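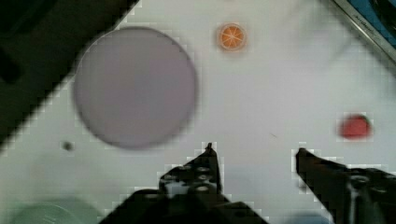
Beginners in stone carving should spend their first month on circles. I know how that sounds to someone who signed up dreaming of a horse's head or a leaping fish, but I've come around to it completely and I'd like to win you over too! A circle shows you every slip. Look at a plain round disc lying on a pale tabletop, with that soft darker rim running around it, and ask yourself how you would cut that rim in limestone so it stays even all the way around. It's a wonderful problem. It will keep you busy for weeks, and you'll walk away with hands that know what a flat chisel does when the angle drifts.

The class I took at Narkberg began with lettering, as so many do, and lettering is lovely. But letters let you hide. A wobbly serif looks like character, and a wobbly circle looks like a wobbly circle. When I switched to the Stimitz workshop the following April, the first task was a shallow dish, 20 centimeters across, and I cut four of them before one sat right. I have never been happier with a thing nobody would buy.

READING TIME: 3 MIN 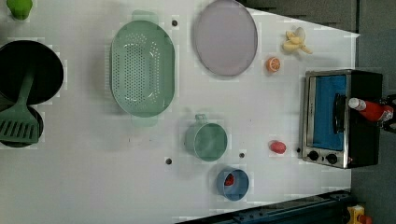 My second argument is about where we find our subjects. Workshops love to hand out casts of acanthus leaves and Roman noses, and I understand why (they're gorgeous, and they've trained carvers for ages). Still, I think the kitchen is the better school. A black frying pan gives you a big round rim to practice, and a green spatula with its row of parallel slots is a fine exercise in keeping narrow cuts straight and evenly deep. Try that head as a low relief on a scrap of slate and see how fast your respect for spatulas grows. You already know these shapes in your hands, so you can feel when the carving is wrong, even before you spot it.

People tell me this is too humble, that students will get bored. Some will! Most of the bored ones I've met, though, were bored by a fifth acanthus leaf.

We use cookies to remember your preferences. Accept / Manage settings
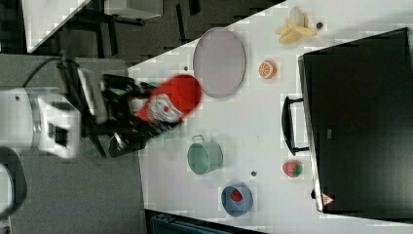
Fruit is where I'd go next, once the rims and slots are behind you. It brings in curves that swell and turn under, and it asks for two or three kinds of surface in one small block. Even toy fruit will do as a model: a peeled banana with its flaps spread open is a splendid lesson in undercutting, and half an orange, with that segmented cut face, makes you plan every dividing line before you lift the mallet. Set either one by your bench and turn it as you work. Rizvi sandstone is forgiving enough for the flaps, and I'd save the Alov marble for later, when you've stopped flinching.

Then carve the horse, by all means. I'd love to see it.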